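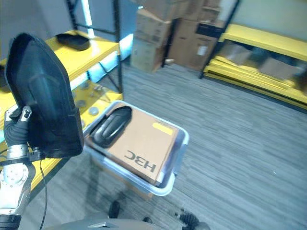 Page last changed: February, 14:26

Storndale open storage bin, the big see-through white one

I've had three of these bins on the go since the autumn, so I think I've earned an opinion by now. I bought them from Dundia when we were setting up the stockroom, the same week the yellow shelving went in, and at the time I was only after something to stop boxes wandering all over the floor.

First thing to say is that they're roomier than they look on the website. A flat H3C carton goes in the bottom and lies down properly, and there's still space to put one of the black oval panels on top of it. I'd been using old cardboard boxes before this (we still have a stack of them against the wall, I can't bring myself to flatten them) and the flat cartons always ended up wedged in at a slant.

The plastic is cloudy, so you won't be reading labels through the side. You get the colour and the general shape of what's in there and that's your lot. Kęstutis Mägi on the next bench wanted the crystal clear Tirureck ones for exactly this reason, and he may have a point, but those cost a good deal more and I've cracked two of them at a previous job. The Storndale has a bit of give in it. I've dropped one off a trolley with a router box inside and all it got was a scuff!

It slides nicely on carpet tiles too. Ours are the grey stripy sort and I can shove a full bin along with my foot, which my back is very grateful for. On the hard floor out in the corridor it squeals something awful.

Grumbles, then. The rim digs into your fingers if you carry it any distance with a heavy load. And it's useless for little bits. We've got small round metal discs that live loose on a shelf at the moment, and when I tried keeping them in a bin they skated about every time it moved, so back on the shelf they went. I keep meaning to get some of those Baranauskienė trays with the dividers.

Oh, and the sticky residue from the price label took me ages. Try cooking oil and a rag, leave it ten minutes.

Four stars from me. I'd happily have another couple if Dundia ever get them back in stock.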